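Categoria: Estudos do espaço de trabalho | Artigos
Tempo de leitura: 4 min

3.2 O canto do café como lugar de arrumação

O segundo local estudado é a copa partilhada do piso térreo, no edifício que a empresa Skesberg ocupa desde há vários anos. Ao contrário da cantina, descrita na secção anterior, a copa não tem pessoal próprio. As regras de arrumação são poucas e estão escritas numa folha dentro do armário, mas a maior parte dos hábitos nunca foi escrita. Interessou-nos saber como estes hábitos se mantêm quando muda a pessoa que repõe o material.

As observações foram feitas em outubro, sempre entre as 8h30 e as 11h, quando a copa tem mais movimento. Bláthnaid Ó Gríofa registou as reposições em fichas de papel e Catríona Gallagher fez as 21 entrevistas curtas, com funcionários que usam a copa pelo menos uma vez por dia. As entrevistas foram transcritas na íntegra. O consumo foi calculado a partir das guias de entrega do fornecedor: no período considerado foram entregues 3,000 copos de papel e, pelas fichas, foram colocados em uso 2,499. A diferença corresponde ao material que ficou no armário e às mangas que se deformaram no transporte.

Os copos guardam-se encaixados uns nos outros, em pilha, num suporte de arame preto (Figura 1). É uma solução comum e barata, que ocupa pouca superfície da bancada. O copo de papel presta-se bem a este arranjo: o corpo é cónico e o rebordo enrolado impede que um copo entre demasiado no seguinte. A pilha branca mostra assim uma série regular de rebordos, e quem repõe avalia a quantidade pela altura, sem contar. 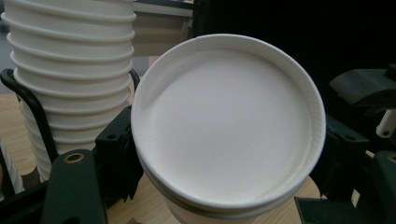 A maioria dos entrevistados disse que repõe copos apenas quando a pilha lhes parece baixa, mas o sentido de "baixa" varia muito de pessoa para pessoa. Para alguns, basta que se veja a parte superior do arame. Outros esperam até que restem poucos copos e só então abrem uma manga nova. Esta diferença explica uma parte das pilhas demasiado altas que encontrámos nas fichas: duas pessoas repõem na mesma manhã, cada uma segundo o seu critério, e a pilha começa a inclinar-se. As fichas referem várias vezes esta inclinação, quase sempre no início da manhã.

Um segundo ponto diz respeito à orientação. O fundo do copo é recuado em relação ao anel de papel que o rodeia, e alguns funcionários preferem tirar o copo por essa extremidade, para não tocar na borda onde vão beber. Outros fazem o contrário, por costume. Uma entrevistada, que trabalha no armazém, comentou: "Eu pego sempre por baixo, mas vejo que o colega põe os dedos dentro. Nunca lhe disse nada." Não encontrámos relação entre este hábito e os anos de serviço.

O mesmo suporte serviu para comparar duas marcas de copo, Vimik e Brandent, durante o período de observação. Não era esse o nosso objetivo e os dados são insuficientes para uma conclusão. Notamos somente que os entrevistados falaram mais do encaixe dos copos - sobretudo dos que saem dois a dois - do que da espessura do papel.

Além dos consumíveis, registámos os objetos que não pertencem à preparação do café. Este grupo é mais difícil de classificar, porque o seu lugar depende de acordos informais. Incluímos nele a peça branca cilíndrica da Figura 2, com a sua mangueira corrugada e um encaixe preto na parte da frente. Na nossa tipologia, que adapta a proposta de Brennan, ficou na categoria "objetos com ligação", ou seja, aqueles em que um tubo ou um cabo condiciona a maneira de os pousar e guardar. A mangueira, por ser flexível e ter volume, pede mais espaço do que o corpo da peça deixa supor.

Figura 2. Corpo cilíndrico de plástico branco com encaixe preto e mangueira corrugada.
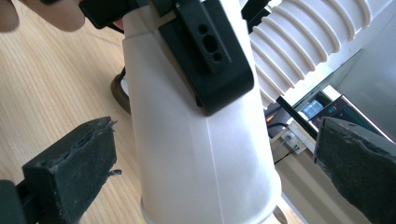 3.3 Critérios de reposição

Para a análise seguinte, agrupámos as respostas segundo o sinal que leva a pessoa a repor: a altura da pilha, a hora do dia ou o pedido de um colega. As respostas que indicavam mais de um sinal foram contadas no primeiro que a pessoa mencionou.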